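Mapplebeck Household Handling Project
Equipment and budget report to the program office, second reporting period

Prepared by Phyllis Rowbotham, project manager
For: Colin Parsons, grants officer
Copied to: Gareth Nuttall, Colin Fairclough

1. Where we are

We asked for equipment money in two stages. The first stage paid for the hand-held grippers, the marker cubes, the head-worn cameras and the two computers that take in the recordings. The second stage is meant to pay for the robot arms that will be trained on what we record, plus the spare parts and storage that go with them. This report covers what we have spent from the first stage, what we learned from using it, and what we would like to change in the second stage before any order is placed.

The short version is that the first stage equipment is all here and in daily use, we are under budget on hardware and over budget on consumables, and we are asking to buy fewer arms than we planned and to put the difference into spares, furniture and disk space.

2. Recording work

Recording started in August at the Mapplebeck room. We work through a list of household tasks agreed with Gareth Nuttall at the start of the grant. Each task is done by a person holding a gripper in each hand, so the movements are made with the same kind of fingers the arms will carry. Kitchen appliances come first on the list and make up the largest group. The toaster oven tasks were moved up because the door and the knobs need very different grips, and we wanted to find any weakness in the fingers before we committed to a design for the arms.
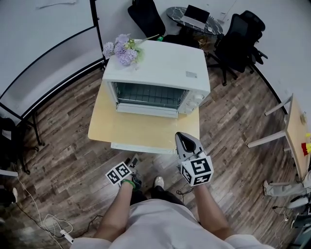

Operators work in short blocks with a break between them. We had planned longer blocks, but Colin Fairclough, who runs the room, shortened them after the first two weeks. A gripper is not heavy for the first few minutes and gets heavy after that, and the recordings from the end of a long block were the ones we threw out most often. The shorter blocks cost us some time in changeovers. They have cut the number of rejected recordings enough that we come out ahead.

The target for this period was 1000 accepted recordings. We reached it with a little time to spare, and the last part of the period went to repeating tasks where we had too little variety in how objects were placed. Accepted means the recording passed the automatic check and was then looked at by a person. We have kept that second look even though it is slow. Darren Bunting has proposed checking a sample of the recordings for the simpler tasks in the next period, and I have agreed to a trial of that on drawer and door tasks only.

3. What we bought and how it has held up

Grippers. All of the grippers in the first order were delivered by Statex and accepted. The mechanical parts have held up well. The weak point is the finger pads. We budgeted for one change of pads per gripper over the whole grant, based on what the supplier suggested for light use. Our use is not light. The pads lose their grip on smooth plastic first, and operators start to squeeze harder to make up for it, which then shows up in the recordings as a different way of holding the object. We now change pads on a fixed schedule and have stopped waiting for someone to complain.

Marker cubes. These are cheap and they do the job. The printed faces scuff when the grippers are laid down on a table, and a scuffed face can cause tracking to drop out for part of a recording. We made simple stands so that a gripper can be put down without the cube touching anything. The stands were made in house and the cost of the material is in the consumables line. We have a box of spare faces and expect it to last through the next period.

Head-worn cameras. No failures. Two operators who wear glasses found the first strap uncomfortable and we bought a softer one for each headset. The padding needs replacing more often than we thought, mostly for reasons of hygiene.

Computers and storage. The computers are fine. Storage is not. Each recording takes up more room than our estimate, because we keep the original video from every camera as well as the processed version. We filled the first set of disks well before the end of the period and bought a second set out of the contingency line. I reported this to you by email at the time. The same thing will happen again unless the storage line is raised, and the request in section 6 includes that.

Cables and charging. A small item, but it has caused more lost minutes than anything else on the list. The connectors on the grippers get pulled sideways in use. We have been through a number of cables and now buy a version with a right-angle plug, which has helped. Charging is done overnight, and Darren checks the batteries at 8 a.m. before the first block.

4. The room

The original budget had almost nothing in it for furniture or for the room. We assumed that ordinary office furniture would do, and for the most part it has. What we did not plan for was how often things would need to be moved. The tasks call for the work surface to be at different heights and for the background to change, so that the arms are not trained to expect one table against one wall. At present we swap tables by hand and move the partition, and every change takes people away from recording.

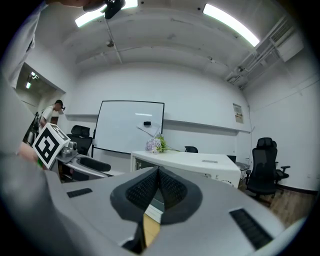
Lighting is the other matter. The ceiling lights are good enough for recording, but they are all on or all off, and we would like to record some of each task under weaker or warmer light. Colin Fairclough has priced a set of floor lamps with adjustable output. They are ordinary lamps from an office supplier and the cost is modest. We would rather do this than ask the landlord to change the fittings, which would take months and would have to be put back at the end of the lease.

We have also looked at whether the arms will fit. Gareth came over from Terbridge to go through the floor plan with us. The arms can be mounted on a bench along one side without giving up the recording area, but not as many as we put in the proposal. Each one needs clear space around it for its full reach, plus room for a person to stand at the stop button. Putting in the full number would mean ending recording in this room or renting a second one.

5. The robot arms

The proposal was for 4 arms, bought together at the start of the second stage. We asked three suppliers for quotes. One did not reply after two reminders and we have dropped them. The other two, Statex and Grastetlow, both quoted for arms with enough reach and payload for the task list.

Statex is cheaper per arm, and its mount takes our gripper fingers without an adapter. Delivery is slower. Its support contract is priced per arm per year and is not included in the purchase price, so the gap between the two quotes is smaller than it looks on the first page.

Grastetlow is more expensive but includes support for the length of the grant and would lend us an arm if one of ours had to go back for repair. It would need an adapter for the fingers. Darren has drawn one up and thinks it could be made locally. The adapter adds to the length of the hand, and we would need to test whether that matters for reaching into small spaces such as an oven or a low cupboard.

I am not ready to recommend one over the other. Both suppliers have agreed to a trial on our site and we would like to run both trials with the same short set of tasks. Gareth has written the task set and the pass marks, so that both suppliers will see them before their trial begins.

What I do recommend now is buying two arms in the second stage in place of the four, with an option at the same price for the other two. Two will fit in the room we have. They are enough to test what we have recorded so far. If the results are good we can take up the option and look for space with a clearer idea of what we need.

6. Changes we are asking for

We are asking for no new money. All of the following would come out of the amount already approved for the second stage.

Arms: reduce the order from four to two, with the option described above.
Finger pads and spare gripper parts: raise the line to cover scheduled changes through the end of the grant.
Storage: raise the line by 57 percent, which covers the recordings planned plus one full backup copy held at Terbridge.
Furniture and lighting: a new line for two height-adjustable tables and the floor lamps.
Support contract: a new line, to be used only if the Statex arms are chosen.
Contingency: restore the amount spent on disks in this period.

Of the money released by the smaller arm order, roughly 40 percent would go to the lines listed here. The rest would be held back for the option and returned if we do not use it.

7. Risks

Delivery time is the main one. If Statex is chosen and the delivery date slips, the arms would arrive too late for the full test plan, and we would have to cut the plan or ask for an extension without extra cost. An early answer on section 6 would help with this, as both suppliers hold a place in their schedule only once they have a written order.

Staffing is steady at present. Two of the operators are on contracts that end before the grant does. I have asked for both to be renewed and do not have an answer yet.

8. Next period

Both supplier trials will be held at Mapplebeck, one after the other. Recording continues alongside them on the days when the suppliers are not in the room. We will finish the appliance tasks and move on to laundry and tableware. Darren will report on the sample checking trial, and the updated parts list, with actual prices paid, will be sent to you with the next financial return.

Please send questions on the budget lines to me and questions on the arm quotes to Gareth Nuttall. Copies of both quotes are attached.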